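May 28, 2021

I have kept goalie numbers for Vadbridge for long enough now that people send me spreadsheets without asking first. The latest came from Sakda Sangkhawat, who wanted to know why my save percentage for the March games at Dumham did not match the one on the league page. His was .891. Mine was .903. Same goalie, same games, same tape.

The difference is in what each of us calls a shot. The league sheet counts any puck that would have crossed the line if the goalie had not been there, plus whatever the scorer felt was close enough. At Dumham that last part is large. The scorer's table is at the far blue line, low, behind scratched glass, and a puck that goes wide by a foot looks the same from there as one that hits the pad. I have sat in that chair. I got it wrong too.

Extra shots should push a save percentage up, so you would expect the league figure to be the higher one. It is lower. The reason took me an evening to find. Dumham's scorer logs a rebound and the shot before it as one event if they come within a couple of seconds of each other. A goalie who stops the first puck and is beaten by the second gets one shot and one goal. I give him two shots, one save, one goal. Our goalie gives up plenty of rebounds straight into the slot, so the merging costs him more than the generous counting gives back.

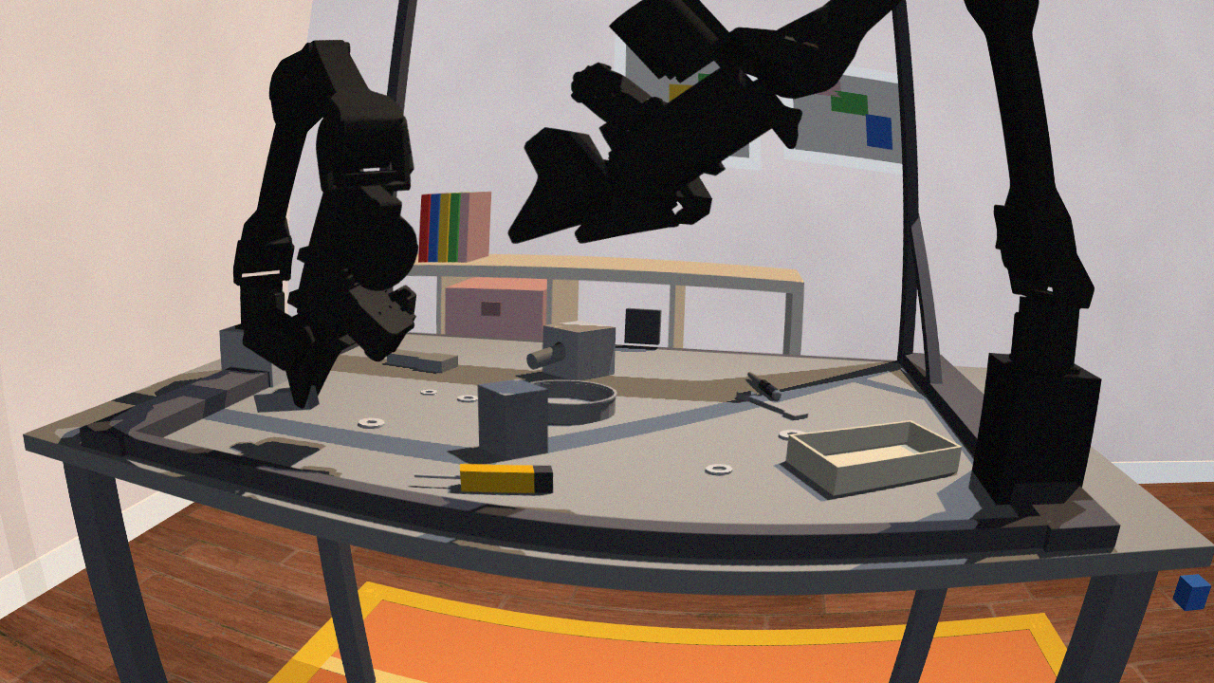
*Two arms over the gray table, right gripper open.*

My own log for the season has 1728 shots on it, both ends, all tagged by hand. Each row has period, clock, shooter, zone, whether it was a rebound, and whether the goalie was screened. The screen column is the weak one. I mark a screen when a body is between the puck and the goalie's eyes at release, and from a camera at center ice that is a judgment call. I tagged 200 of the rows a second time, a few weeks later, without looking at the first pass. Zone and rebound held up well. Screens did not. I have left that column out of everything I publish until I can get an end view.

Of the full set, 374 shots came from the area between the circles and below the hash marks. That is the group I care about. Save percentage on everything else barely moves from goalie to goalie at this level, and a lot of what looks like skill is a team that lets the other side fire from the boards all night. Jendetti is the clear case. They block the middle, give up the outside, and their goalie has looked like the best in the league two years running. On slot shots he is ordinary. I do not say this to be unkind — he is ordinary in a league where most starters are worse than ordinary.

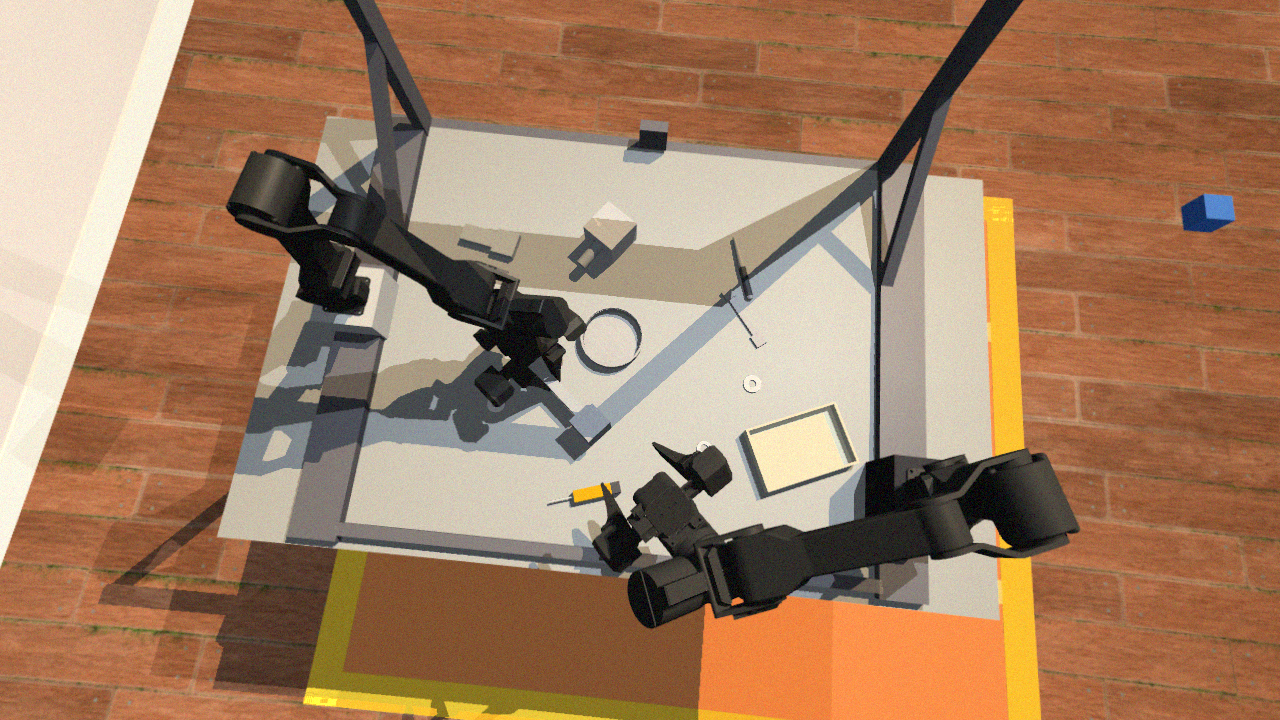
The other thing Sakda raised was empty net goals. The league removes them from goals against, correctly, but it leaves the goalie's minutes running while he is on the bench. That touches goals-against average and has no effect on save percentage. Over a season it is a small number. For a team that trails as often as we do, it is less small. I subtract the time from the tape, puck drop to puck drop, and I start the clock when his skate reaches the bench door.

De Smet's sheets have the opposite problem. They stop the goalie's minutes at the first whistle after the pull, so a goalie who leaves during play gets charged with time he did not play, and one who leaves at a faceoff does not. I asked them for the rule in writing and was told there was no rule, it was how the form had always been filled in. Their minutes are now the only ones I recompute from scratch.

I sent Sakda the rows for the Dumham games with the merged rebounds marked in their own column. He has found one I tagged as a save that was a post. He is right, it hit the post. The corrected figure is lower by a hair and the file has been updated. I still need to recheck the overtime periods, which I logged on the old template with the zones numbered from the other end.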